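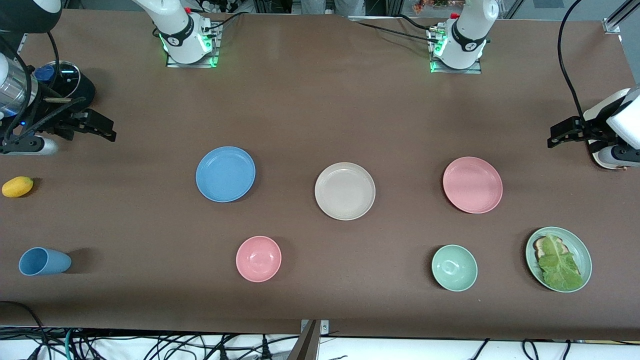

Two-arm table build, shared workshop, wrist camera questions

hirk_shota
I've been building a two-arm table cell in our shared workshop since May. Both arms are bolted to square metal plates on the far side, facing the work. Total spend so far is 3000 not counting the arms. The job is plain tableware: pick up a cup or a bowl, put it on a plate, clear the table again. The overhead view is fine for planning. My problem is the last few inches, when the program switches to the wrist camera. Out of 109 tries on cups lying on their sides, the arm closed on air or pushed the cup away far too often. Upright bowls are much better.

First thing I'd like opinions on is the table covering. I used brown paper because the bare top was too shiny.

pierina_m
Keep the paper. I went through this with a white melamine top and spent two weekends chasing glare. Smooth paper is cheap and you can replace it when it tears. I tape mine under the edge so the fingers have nothing to catch on.

Bassi_bench
Disagree on brown. Dark cups get lost against it once their shadow is added in. I'd go with light gray and put up with a bit of glare.

hirk_shota
The wrist camera makes the top look a lot lighter than it does from the side, more of a gray beige. The navy cup still separates from it. What bothers me more is the shadows. With the fingers wide open and nothing between them, I get dark patches next to the bowl and both cups, and soft bands across the middle. 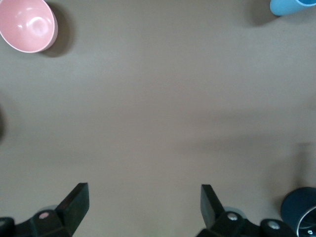
RE: Shadows or exposure?

graziella.p
I would fix the lights before touching the code. One big diffuse panel over the table, as high as you can hang it. Several small lamps give you several shadows per object, and the arm adds its own on top.

Bassi_bench
More light won't fix a finder that treats every dark blob as an object. Train it with the shadows in. He has to run this in a shared room where other people switch lamps on and off.

graziella.p
He can do both. A panel takes an afternoon and labeling takes weeks. I labeled 857 pictures for my sorting bench and half of that work was wasted when I moved the lamp.

pierina_m
Agree with Graziella on the order. Also check your approach angle on the cups. If one is on its side you want the fingers across the body, near the closed end. Coming in over the rim tips it every time on mine.

hirk_shota
I have been aiming at the center of the outline, so on a cup near the edge of the view that could be anywhere. I'll try backing off about 2 inches and looking again before the final move.

Bassi_bench
That second look will help more than the panel — but post the numbers either way.

hirk_shota
Will do. The panel is ordered from Filano and I have bench time on 3rd September.

Bustix Workshop Forum | Contact the moderators | Copyright Bustix and the posters | Back to top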